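FOR IMMEDIATE RELEASE

Treltow opens up Rultholm back room, plain work space for small teams, doors from Wednesday

RULTHOLM — Treltow today confirmed that the back room at its Rultholm site is ready to book. 500 square feet. White walls, wood floor, own entrance off the yard. Bookings by the half day or full day, no membership, no deposit for first-time users.

The room was a store for Gunn, the sign makers, up to last year. Treltow took over the lease in the spring and did most of the work in-house. Plaster patched and painted, floor sanded, old shelving out. The long strip of brick on the back wall was going to be plastered over as well. Then the old boards came off, people liked it, and it stayed. Total spend $3,260, of which $2,820 went on the floor and the electrics.

Furniture is simple and mostly second hand. Black office chairs, small tables with a lamp, a checkered table for meetings or lunch or whatever is needed. Everything moves. Groups are free to push it all to the walls and use the floor, just put it back at the end please.

"We kept getting asked for somewhere that isnt a cafe and isn't a conference suite," said a Treltow spokesperson. "A door that shuts, a decent chair, somewhere to plug in. That is pretty much the whole idea."

No air conditioning yet. A standing fan is in the room for July and the warm weeks, quotes for a proper unit are being looked at. Heating is in and works off the main building.

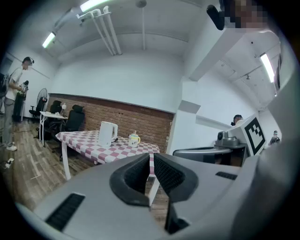
BOOKING AND RATES

Half day — 8 a.m. to 1 p.m. or 1 p.m. to 6 p.m. Full day is $100, half day is half that. Evenings on request, ask early. Rate covers wifi, power, use of all furniture, and the kitchen across the hall (shared with Prilta, so wash your own mugs).

Power strips are provided. Bring your own extension cord if you need to reach the far side, and keep cables off the walkway by the door. Deliveries for events go to the yard entrance, not the front desk.

Local schools and community groups get one free half day per season, subject to avalability. Apply at the Treltow front desk.

ABOUT TRELTOW

Treltow rents out and looks after small work spaces in and near Rultholm. Current tenants include Prilta.

Media contact: Treltow press desk, Rultholm. Visits to the room can be set up for any weekday morning.

ENDS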